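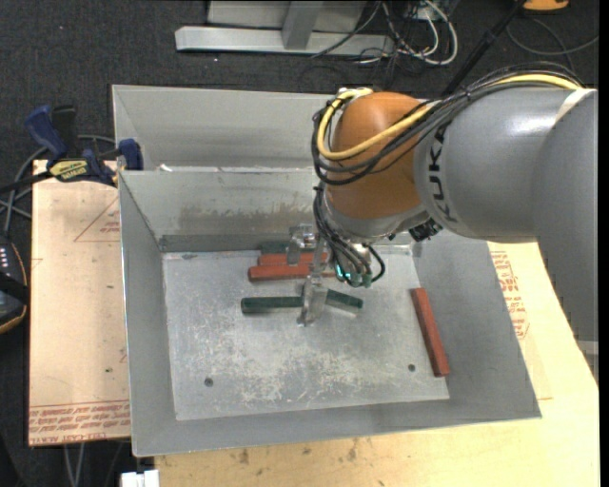

"I told her to keep the phone in her sleeve"

Skisa, 2022-10-09

The emergency operator who took the call from the Oltmanns pharmacy in February still works the same night shift. She agreed to speak with us after the court in Skisa sentenced the robber to seven years in prison, on the condition that we do not print her name.

The call came shortly before closing time. At first she heard only steps and a man shouting about a key. "We receive many calls where nobody speaks," she says. "Mostly it is a phone in a pocket. But in this one I heard a woman crying, and I did not want to close the line."

Then somebody whispered the name of the pharmacy. It was a customer, one of four people held in the storeroom behind the counter. The operator asked her to answer with a small cough, one for yes and two for no. In this way she learned that the man was alone and that he had a gun.

"I told her to keep the phone in her sleeve and not to look at it. I was afraid that the screen would give light. My colleague beside me was already speaking with the police, so I could stay only with her."

The first patrol stopped behind the Plimex supermarket, on the other side of the street, with its lights off. The man came out by the back door with more than 1000 euros in a bag and was arrested in the yard. No shot was fired. One employee was treated for a cut on the hand.

In court the defense said that he had debts and did not want to hurt anyone. The operator has listened to this argument without anger. "Maybe it is true. But the people in the storeroom could not know what he wanted. I could not know it either."

She is less patient when we ask about the equipment. The caller's position appeared on her map two streets away from the correct place, and without the whisper the patrol would have gone to the wrong door. The city has promised a new location system for the spring. "They promised it also before," she says.

She has met the customer one time, in the corridor of the court — they recognized each other by the voice. They did not speak long. "She asked if she had coughed too loud. I said no, it was very good."

The convicted man has two weeks to appeal.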